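**Final project report: Does Ceko have a Tollulau policy?**

Our research question was supposed to be "How effective is Ceko's policy toward the Tollulau islands?" We changed it in week two, after reading everything the Ceko foreign ministry has published on the subject and finding that we were grading a paper that had not been handed in.

Some background. Odex has administered Tollulau since the war, Ceko claims it, and the boundary between them, the Tomaszewski Line, was drawn across open water by someone who evidently had a ruler and a lunch appointment. It passes through the best fishing ground in the strait. Both governments say the dispute must be settled peacefully, and both have been saying so for longer than we have been alive. 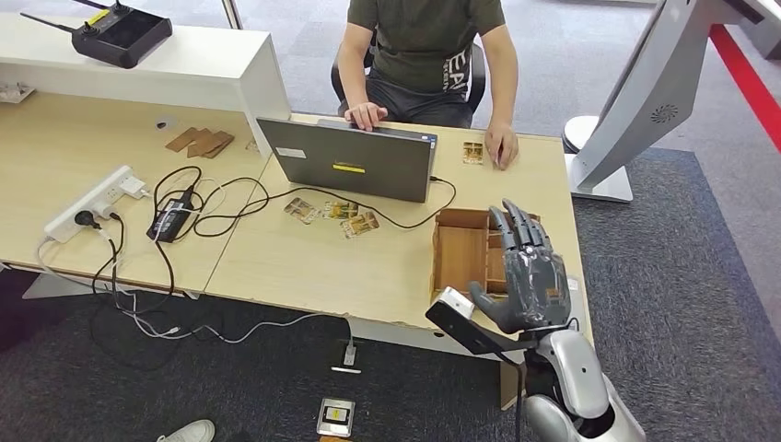 *Desk work.*

## What we read

We collected ministry statements, parliamentary questions and the two joint communiqués, and coded each one by what it asks for. Our categories were protest, proposal, threat and "other." By the second afternoon "other" had become the largest category and we had to split it up. Most of it turned out to be concern. Ceko is concerned, deeply concerned, or, on one occasion in May, "concerned as previously stated."

Proposals were scarce. The most specific was a shared fishing license for 1,000 boats, floated by Ceko in a speech and never sent to Odex in writing. Odex replied anyway, through its state radio, that it would consider a license for 2,000 boats provided all of them were registered in Odex. Neither side has mentioned boats since.

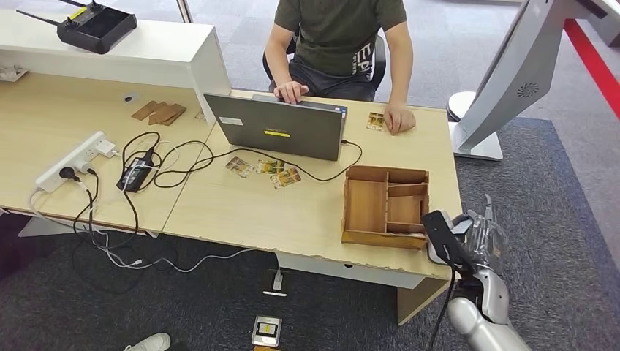

**By Project Group 2, Comparative Foreign Policy seminar | 16 October 2024**

## What we think is going on

Our first explanation was incompetence, and our instructor wrote "lazy" beside it in the margin. The second draft looks at who in Ceko would gain from a settlement. The fishing towns would, but they elect very few members of parliament. The governing party would lose its most reliable speech. An unresolved claim can be raised before every election at no cost, and a resolved one has to be administered, with ferries.

Odex has its own reasons to sit still. It already has the islands. Each year without a negotiation is a year in which more houses get built on Tollulau and the question gets harder to ask. On this reading Ceko's patience helps Odex, and somebody in the Ceko ministry must have noticed.

We tested this against the election calendar. Statements bunch up before a vote and thin out after it. The match is not perfect, and one quiet campaign season spoils our chart. We left it in.

## Limits

We read no Odex documents in the original. None of us has the language, and the official translations are suspiciously polite. We also had no access to diplomatic cables, so a bold secret strategy may exist. It would have to be very secret.

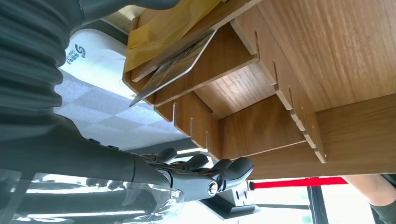
One comment on our draft argued that we were being unfair to Ceko, that keeping a claim alive is itself a policy, and that small states with few ships and fewer friends often have no other kind available. The same comment asked what we would have the ministry do on Monday morning.

We rewrote the last section twice over that. Our answer is modest: send the fishing license proposal in writing, with a map attached, and ask for a reply by a fixed date. Odex would probably refuse. Ceko would then hold a refusal on paper, and could take it to arbitration or to its own fishing towns.

The coding sheet and the list of sources are in Appendix A. Appendix B, the timeline, still has the wrong year for the first communiqué and will be corrected in the version we file with the department.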